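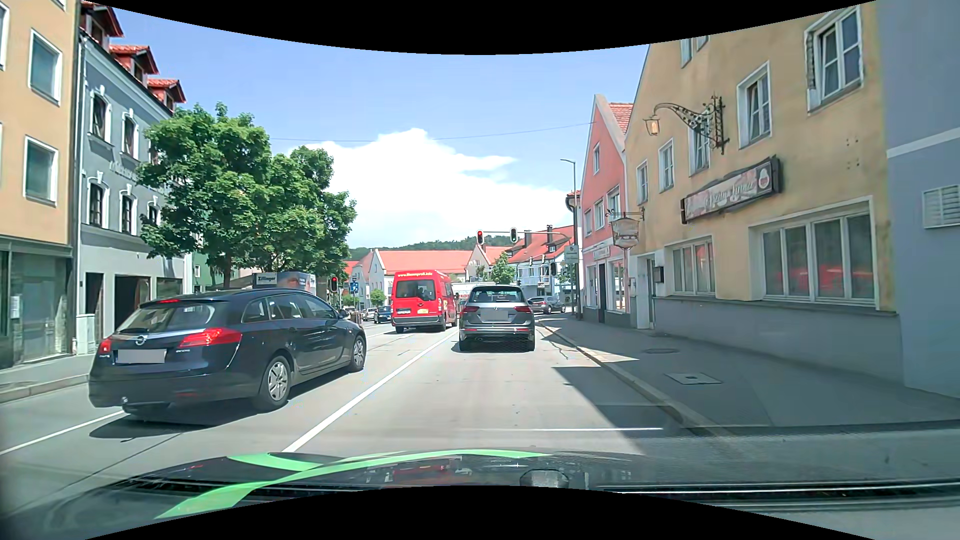
Week 6 on the Planholm plan and I have stopped losing anything except patience. First four weeks went great, then the scale parked itself and has not budged since. I eat what the app tells me, I log it, I walk at lunch. The trouble is the rest of the day. I drive for work, so most of my waking life goes by sitting in a lane beside somebody's Opel wagon with a cooler bag of celery next to me, and by 4 p.m. the celery has lost the argument. Has anyone here gotten past a stall without cutting even more food? The app wants to drop me another 100 calories a day and I would like to drop the app in a lake.

– slowlane_ted

mabel_counts wrote:
Hi Ted. Two weeks of nothing isn't a stall, it's a Tuesday with extra steps. How long has it been flat? And are you weighing your food or eyeballing it? I "eyeballed" peanut butter for most of a year and my eyeballs were very generous people.

slowlane_ted wrote:
Going on two weeks. I weigh dinner. Lunch is whatever I can get into my face in a parking lot, so let's call that an estimate.

grumblebun wrote:
There's your answer then. Parking lot lunch is where my diet went to die too.
What did Planholm set you at? They had me on 1,000 a day at one point and I was crying at yogurt commercials. My doctor took one look at it and used a word I didn't know she knew.

slowlane_ted wrote:
Mine started higher than that but it keeps creeping down every time I fail to shrink on schedule. It's like having a boss who cuts your pay until morale improves.

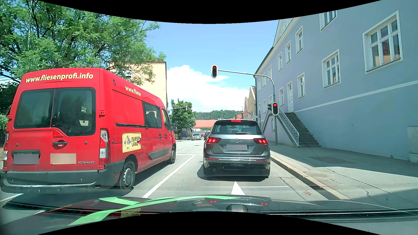

Anyway, I called their help line and got a nice man who read me the same paragraph that's in the app. I asked what happens if I stall again after the next cut. He read me the paragraph again, slower.

Pongsak Srisuk wrote:
I would not take the cut. I did Planholm and then Kilent, and both do this. The number goes down until you quit, and then it is your fault for quitting. What worked for me was eating the same amount every day for a full month, no changes, and only looking at the scale once a week. Boring, but it moved.

Also eat a real breakfast. You can't leave the house on black coffee and good intentions and then act surprised at 4.

mabel_counts wrote:
Disagree on weighing once a week. If you pick one day and it happens to be the day after pizza, you get seven days of gloom over some salt. I weigh every morning and look at the average.

Pongsak Srisuk wrote:
And how do you feel every morning?

mabel_counts wrote:
Gloomy, but in small amounts.

grumblebun wrote:
Kilent at least let you turn the cuts off. It was in settings, under "Preferences," under "Other," under a menu that I believe was guarded by a troll.

carbs_and_regret wrote:
Unpopular opinion coming. Just do the Carrilho shakes. Two a day, one real meal, no thinking. You can drink one at a red light.

grumblebun wrote:
You can also drink wallpaper paste at a red light.

carbs_and_regret wrote:
Lost more on shakes than on anything else I've tried, so laugh it up.

Pongsak Srisuk wrote:
And did it stay off?

carbs_and_regret wrote:
We don't need to get into that.

slowlane_ted wrote:
I tried the Carrilho vanilla once in November. It tasted like someone described vanilla over a bad phone line. Plus I need to chew something or I get mean.
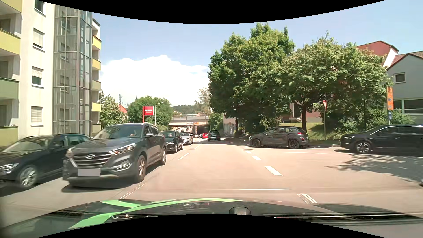 So the plan as of tonight is this. No cut. Same food all month, pack a lunch I've weighed at home, and something with protein in the cooler for the afternoon. Mabel, I'll try the daily average. Pongsak, I'll try not to look at it. I realize those don't go together.

mabel_counts wrote:
Hard boiled eggs. Cheese sticks. Jerky if you're not watching salt.

grumblebun wrote:
Not eggs. Think about the inside of that car in July, Mabel.

mabel_counts wrote:
It's a cooler bag. That's the job of the cooler bag.

grumblebun wrote:
I carpooled with an egg person. I have said what I have to say.

Pongsak Srisuk wrote:
Ask a doctor if you haven't, too. A blood test is dull but it's cheaper than another app. Mine was for thyroid and came back fine, so I had to go back to blaming the bread.

carbs_and_regret wrote:
Does anyone know if Voleck is any good? They keep sending me coupons.

mabel_counts wrote:
New thread please, carbs. Last time we did Voleck in somebody's thread it got locked.

slowlane_ted wrote:
Doctor's booked. Bought cheese sticks. Ate two in the store parking lot, logged both.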